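Vestum is a two-armed garment-folding kit sold by Hodamen of Prelledham. Each arm weighs 3 kg and ends in a gripper with tapered fingers. The kit is supplied with control software – cameras are sold separately – and works on any flat, padded surface. Version 28 of the software, released on 29 Jan 2022, added sports jerseys to the supported garments. Ülle Paju led its development.
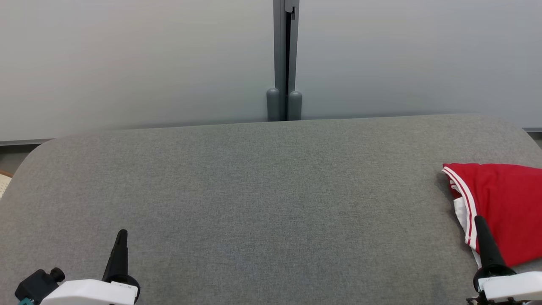
What is the rated load of each Vestum arm?
981 grams, gripper excluded.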